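Trying Out Hand-Held Grippers on Clothes: Gallery and Notes

Welcome, and thank you for finding your way to this page. It has been promised since December and it grew a good deal longer than the short photo post it was supposed to be. The Ornlow bench has spent most of the winter comparing hand-held grippers on soft things, meaning jackets, shirts, scarves, pillowcases and whatever else had a seam to get hold of. I had three sets of fingers to get through, a pile of laundry that never seemed to shrink, and a great many cups of tea.

If you came here from the Ronden write-up on rigid objects (mugs, boxes, the dreadful stapler), you will find this one a lot looser. A mug is either in the jaws or it's on the floor. A sleeve can be held, half held, held by one layer when you wanted two, or held beautifully for as long as it takes you to write down that it worked. I have tried to be fair to every tool, but I do have favorites by now and I'm sure it shows.

What I was comparing

All of the fingers went through the same eleven tasks. The list began as something much grander and was cut back after the first week, when it became clear that buttoning a shirt with a trigger tool was going to take up the rest of my life. What survived is ordinary housework: picking a garment up by the collar, finding a hem, pulling a sleeve the right way out, getting something onto a hanger, closing a zipper partway, folding in half and in half again, and so on down to the one everybody asks about, which is socks. Each task was done five times with each set of fingers, in the same room, with the same clothes.

The short straight fingers

I started with these because they are the ones most people have. They're stiff, they close squarely, and on a folded edge they are lovely. Give them a hem lying flat and they'll take it every time. Where they let me down was anything bunched up. They push the cloth along in front of them before they bite, so you end up chasing a wrinkle across the bed like a child after a balloon. I got better at it by coming in from above and pressing down a little first, and I'd suggest anybody using this shape try that before giving up on them.

The zipper task went better than expected. The pull tab sits nicely between stiff fingers, and once I had it I could hold on. The trouble was holding the bottom of the jacket still at the same time, which calls for a second tool or a knee.

The Dineo soft pads

Oh, I wanted to love these! They are slip-on covers, squashy and a bit tacky to the touch, and on knitwear they're a treat. A sweater picked up with the Dineo pads hangs straight and comes away without a snag. I did all the scarves with them and enjoyed myself thoroughly.

Smooth fabrics are another story. Anything with a shiny outside slid out slowly, so slowly that I kept scoring a success and then crossing it out. The pads also collect lint at a remarkable rate. By the end of a session they looked like something from under the sofa and had lost most of their stick, and a wipe with a damp cloth brought back a fair bit of it but never all. If you plan to use them, do your fluffy items last. I did mine first, and had to repeat a whole afternoon of shirts.

The Okafor slim fingers

These came out of the box last, and I was tired of laundry by then, so please read my enthusiasm with that in mind. They are narrow, they have a touch of give, and they will go into a fold where the others only nudge it. The collar pick, which had been my least favorite task, became the one I used for showing visitors what the whole business was about. You come in alongside the seam, squeeze gently, feel the thickness change, and lift.

They are less happy with weight. A heavy coat held by one point will twist them, and you can feel the twist come back through the handle. For coats I went back to the short straight ones and felt no shame.

Zip-up jackets, and where to hold them 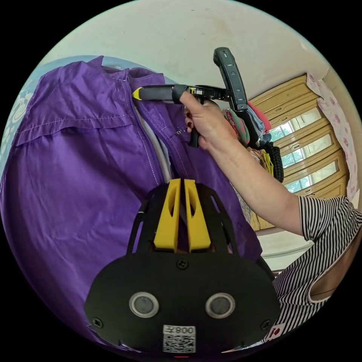
A jacket with a lining was the real sorting-out item for me. The outer shell and the lining move separately, and a light squeeze will often collect one and leave the other behind, so the garment comes up lopsided and everything after that is harder. Going for the collar solves most of it, because the layers are stitched together there and the extra thickness gives the fingers something to work against. I tried the shoulder seam as well, which was nearly as good, and the front edge, which was hopeless unless the zipper was already closed.

My other tip for jackets is to slow down on the trigger. I lost roughly an hour one morning to picks that slipped, and when I played them back every one was a snatch. Half the speed, same fingers, same jacket, and the trouble mostly went away.

Handles, wrists and long sessions

Several of you wrote in after the Ronden page to ask about comfort, and it deserves more room than I gave it there. A trigger handle is fine for ten minutes. After an hour of collars and hems I had a sore patch at the base of my thumb, and I noticed my picks getting sloppy well before I noticed my hand complaining. I now work in short batches with a proper break between them, and I change tasks when I come back so that I'm not making the same squeeze over and over.

It also helps to get the clothes up to a decent height. I did the early sock trials bent over a basket, and my back had opinions about that for days.

What I'd pick

For general clothes work, the Okafor slim fingers, with the short straight ones kept within reach for coats and towels. The Dineo pads go in the drawer for knits. Socks remain unsolved with all three, although balled pairs are easy and it's only the singles that defeat me.

Next up is bedding, beginning with the fitted sheet, and after that I'd like to go back to zippers with a tool in each hand. The task list is free to anyone who wants to run it at home. Write to the Ornlow bench through the contact page and tell me which fingers you have, and I'll send the score sheet along with it.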